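Sosuscombe Room Service Equipment
Home > Housekeeping > Cup and tumbler handling > Drarnen

Drarnen Cup-Clearing Cart with Teaching Service
Item 1229
Page updated November 26, 2018

Anyone who has looked after furnished rooms for a living knows how much of the day goes to cups. They are on the table, on the nightstand, on the windowsill and very often on their sides, and every one has to be picked up, tipped out, carried to the cart and stood in a rack before you can even start on the table itself. The Drarnen is a small cart with one arm that takes on that first part of the job. It rolls up to a table, gathers the cups and tumblers, and racks them upside down in the tray your dishwasher already uses. Your housekeeper gets on with the bed and the bathroom in the meantime, in the same room and within earshot.

We build it for guesthouses, staff lodging, student residences and serviced apartments, where no two rooms have the same furniture and people bring their own things along. (If you run a banquet kitchen with a thousand identical glasses, please look at our conveyor washers instead. You'll be happier and so will your budget.)

What comes in the crate

Drarnen cart with arm and padded two-finger hand
Two wire racks, standard dishwasher size
Battery and wall charger
Stop button on a lanyard, plus a second one fixed to the cart handle
Spare set of finger pads
Printed guide with large type, and a laminated one-page version for the linen closet door

At a glance

Heaviest single item lifted: 22 ounces
Cups handled per full charge: up to 900
Time to recharge from empty: 60 minutes
Table height: coffee tables through standard desks
Materials: plastic, paper, glass, ceramic and steel
Noise: quieter than a vacuum, louder than a ceiling fan

How it learns your rooms

The Drarnen arrives knowing how to pick up an ordinary cup from an ordinary table. What it doesn't know is your tablecloths, your mugs, or the way people in your building leave things when they head out the door. So the purchase price includes a teaching service, and this is the part our customers ask about most, so please bear with us while we go into it a little.

During teaching, people do the clearing themselves using hand-held grippers. You hold a handle, you squeeze, and two padded fingers close around the cup, much as the fingers on the cart will later on. A camera on the tool records what the fingers are doing. We ask for plenty of different cups, set down in plenty of different ways: upright, upside down, tipped over with the mouth toward you, tipped over with the mouth away, one in front of another. Then we move them all and do it again. It's slow going for the first hour and then most people find a rhythm. Two people can work at one table if they get along!

Lived-in rooms are much better for teaching than tidy showrooms. A patterned cloth, a phone on the sofa, blankets in a heap, chargers hanging off the wall, all of that is what the cart will meet on a normal morning, and we would like it to have seen such things before it gets to you. Please don't clean up for us.

Your own staff are welcome to take part in the teaching, and we'd encourage it. They should be paid their usual wage for those hours, and our order form has a line where you confirm that. Housekeepers have habits with cups that we would never have thought of, such as turning a paper cup by the rim to check for coffee before lifting it, or leaving a cup that has a toothbrush in it. Those habits make their way into the cart.

What changes for the people doing the work

We get asked whether the Drarnen replaces a housekeeper. It can't make a bed, scrub a shower, notice that a window latch is broken or tell a worried guest where the pharmacy is. In the buildings where we've placed it, the same crew does the same rooms, with the cart along. Still, the work does change, and we think you should hear about that before you order.

There is less bending over low tables. That was the first thing the crew at Rorkside mentioned after their cart arrived in June, and it is the thing they still bring up. Rorkside is a long-stay residence with low padded tables in a good many of its rooms, and a low table is hard on the back when you visit it room after room.

There is a new chore, too. Somebody has to wipe the finger pads, empty the drip tray, swap racks and put the cart on charge at lunchtime. At Rorkside this started out as whoever happened to be closest, which led to a flat battery and some hard feelings, and it is now a written duty that rotates through the crew and carries a small extra payment. We'd suggest settling this in the first week.

There is some waiting. The cart is slower than a practiced pair of hands, and on a table with only a cup or two the quickest thing is to grab them yourself. Nearly everyone ends up doing that, and it's fine. Use the cart for the messy tables.

And there is the matter of the camera. The Drarnen needs to see in order to work, and it works in rooms where people sleep. In normal use the cart keeps no pictures once it leaves the room. If you turn on the improvement setting, it keeps pictures of missed grabs only, and your residents need to be told in writing and given a way to say no. The cart will not turn that setting on by itself. It isn't a tool for timing your staff, and the daily log lists racks filled and battery charge, with no names and no room-by-room clock.

What it will leave alone

Anything with a lid or a straw
Cups that are full to the brim (it will beep and wait for you)
Items it doesn't recognize as a cup
Phones, keys, medicine bottles, jewelry
Anything on a bed or on the floor

You can add to this list from the handle menu, and many customers do. One of them has a line for houseplants, which seems sensible to us.

Choosing between the Drarnen and the Drarnen Bright

The Bright is the same cart with a ring of lamps around the hand. It costs more and runs down the battery sooner, so we only recommend it for buildings with heavy curtains that stay drawn, or basement rooms. Shiny and angular tumblers throw odd reflections under any lamp, and if most of yours are that sort, the plain Drarnen may well suit you better. Call us and we'll talk it over, and if you're still not sure we can bring both.

A look at the teaching work

Cups on their sides, a plaid cloth with some give to it, and the rest of the bedroom left as it was.
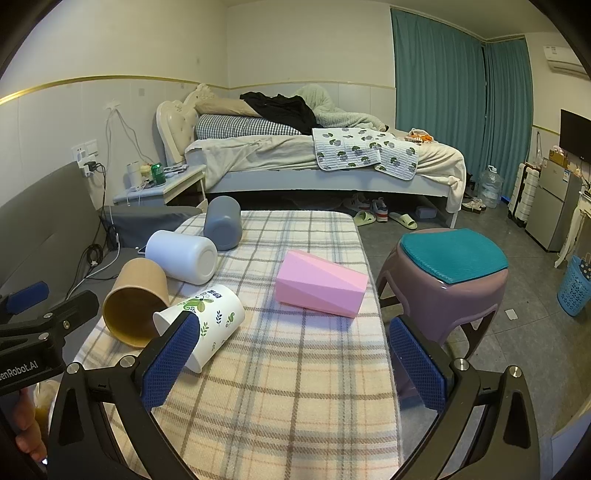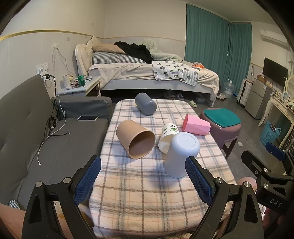 Care and cleaning

Wipe the finger pads with a damp cloth and mild dish soap at the end of each shift. Please don't use bleach on them, as it hardens the surface and the cups begin to slip. The drip tray lifts straight out and can go through the dishwasher with the racks. Check the wheels for hair and thread once a week, particularly if you have rugs.

Pads wear out. When you see the texture going smooth in the middle, change both at the same time, even if the other one still looks good. Replacements come in pairs and go on with the small screwdriver clipped inside the cart door (and if that screwdriver has gone missing, as ours always does, any small Phillips will do).

Ordering and trial visits

Carts are built to order. Before you commit, we like to come out with one and run it through a few of your rooms alongside your crew, with the people who'd be using it every day holding the stop button. There is no charge for the visit. Have a rack or two of your everyday cups handy, including the chipped ones and the odd ones that residents have left behind over the years.

To set up a visit, use the contact form and choose "Room equipment" from the menu. Tell us how many rooms you look after, what sort of tables are in them, and whether there's an elevator. The cart does not do stairs.

Related items
Finger pads, pair
Wire rack, standard
Spare battery
Wall charger
Large-type guide, additional copy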